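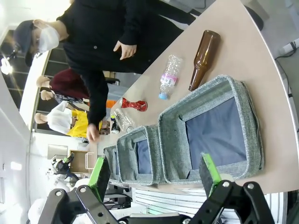
From: Mabli Lewis
To: galstead-hydro list
Subject: Re: [galstead-hydro] Stage drift at the lower gauge

On the stage drift at the lower gauge, Nambiar wrote:

> I have been comparing the manual staff readings against the logger
> at the lower gauge and the two no longer agree. In May the logger
> read the same as the staff, give or take the wave noise. By August
> it was reading high, and the gap is larger at low water than at
> high water. I have attached the table (322 paired readings, some of
> them mine, most inherited from before I joined).
>
> My first thought was to subtract a straight line fitted through the
> differences and move on. Before I do that to the whole record, does
> anyone object? Also, is the vented cable supposed to have a
> desiccant cartridge at the top end? I can't find one in the housing.
>
> Nambiar

Yes, I object to the straight line, at least for now. The answer to the second question may explain the first.

The vented cable should have a cartridge. It screws into the underside of the terminal block, behind the battery, and it is easy to miss if the battery is the tall kind. If there is only a bare fitting there, moist air has been going down the vent tube all season. Water condenses in the tube, usually at the lowest bend, and once there is a plug of it the sensor no longer sees the current air pressure. It sees the pressure trapped at the moment the plug formed. From then on the record carries the barometer upside down: stage reads high when the air pressure rises and low when it falls.

You can test for this without going to the site. Take the differences in your table and plot them against station pressure from the Drolstead airfield log. If the tube is blocked you will get a slope near 1 cm of water per millibar. A partly blocked tube gives a smaller slope with a lag of some hours, which looks like a fat loop on the plot. If you get a shapeless cloud, the vent is fine and we look elsewhere.

The fact that your gap is larger at low water does bother me. A blocked vent should not care about stage. There are two ordinary causes that do:

1. The sensor scale has drifted. A scale error normally grows with depth, so for the gap to shrink at high water there would have to be an offset going the other way as well. Possible, but I would want to see it in the bucket test before believing it.

2. The stilling well intake is partly silted. At low water the well drains slower than the river falls and the logger reads high on every recession. On the rise it would read low. Your table has the time of each reading, so split it into rising and falling limbs. If the sign of the difference changes with the limb, it is the intake.

I lean toward the second. We had the same thing at the upper gauge before the well was flushed, and the readings inherited from that period were nearly all taken on falling water, for the simple reason that people prefer to wade when the river is going down. That would make a lag look like a steady offset.

For the bucket test, use the tall gray tube in the Hinetti shed and not a bucket. You need at least a meter of water to see a scale error at the size you describe. Take five depths going up and the same five coming down, wait 2 minutes at each, and write down the raw counts as well as the converted stage. The conversion in the logger was rounded when it was entered and I would like to check it against the calibration sheet.

On the correction itself, please do not overwrite anything. The record from this season is 1,446 hourly values as of your last download, and the original file should stay exactly as it came off the logger. Put the correction in a second column, with the method in a third. The last time somebody corrected in place, we spent a winter working out which half of the file had been shifted twice.

If you do end up with a correction that varies in time, anchor it at the visits where you have both a staff reading and a clean sensor, and interpolate between those - do not fit through all 322 points. The inherited readings are of mixed quality. Some were rounded to the nearest 5 cm, and you can see it in the last digit if you sort the column.

Two smaller items. The staff plate was re-leveled against the bench mark on the bridge abutment in June, and the change was 4 mm, so you can rule it out as a cause. And the logger memory wraps at 4,000 records. You have plenty of room at the hourly interval, but if you switch to 15 minutes for the intake test, download before you switch and change it back when you leave.

Could you send the plot against pressure to the list before you order a cartridge? The short ones do not fit our housing and I have the part number for the long one in the old notebook. I can look it up tonight.

Mabli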